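**Medicines all in one basket in the bedroom, how do I sort it??**

posted in Home & Storage, Friday

Quick one as I'm meant to be out the door. All our medicines live in a plastic basket next to the bed. Slotted sides, you know the type. Started off tidy in November and now it's boxes on top of carrier bags on top of little packets and I can't find a thing at night. Last week took me 15 minutes to find the throat sweets and they were at the bottom, in a bag, inside another bag.

No bathroom cabinet (rented, not allowed to drill the tiles). Kitchen is tiny and gets steamy. Bedroom has a big wardrobe but it's full, there's already a bag hanging off it. So basket stays unless someone has a better idea.

Do I keep everything in its original box or take the strips out to save room? Some are still in the clear wrap, like the purple one with OTC in the corner. And what do people do with the leaflets? 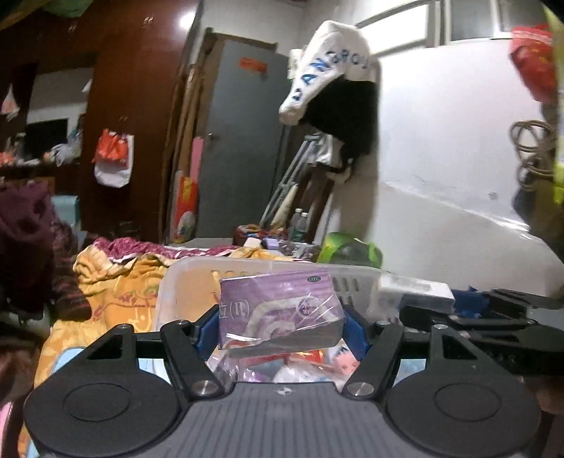
Keep the boxes, all of them, says Frøydis Skjelbred. The expiry date might only be on one end of the strip and that's the end you pop first, then you've got 2 mystery tablets and no idea what they are. Leaflet stays folded in the box too.

What I'd do, in this order:

- tip the whole lot out on the bed, on a towel or something so nothing rolls off
- every plastic bag out. Check inside first!! then bin or use for the rubbish
- check dates. Anything past it goes back to the chemist, not down the loo
- boxes back in standing on their ends, name facing up, like books
- loose packets in one small tub or a freezer bag with a label on

Took me 20 minutes for a family of four. If you've got opened and unopened of the same thing, put the opened one in front. Leave the wrap on anything you haven't started.

Bedroom is fine if it's dry and not in full sun. Move it away from the window if it gets hot in there. Any little ones about, it needs to be up high or locked, a basket by the bed is no good at all.

---

**Lawal Ajayi**

agree with most of that but dont bother standing them up if the basket is wide, they just fall over when you take one out. I used a cut down shoe box as a divider, cost nothing. Had one of those Celeck drawer things before, 90 quid down the drain, drawers too shallow for a normal box.

also write the date you opened it on the front in marker. Specially eye drops and syrups, they go off quicker once opened, check the leaflet

---

**prallska_2**

just chuck the lot and start again lol

---

**Lawal Ajayi**

please dont do that, half of it will be in date

---

Original poster again: did the bags bit, that alone freed up most of the basket, ta. Four of the bags had nothing in them at all. Going to try the shoe box on the weekend, and the marker. Chemist near me takes old stuff back but only till 5 so that'll have to wait. Is cough syrup ok lying on its side or does it have to stand?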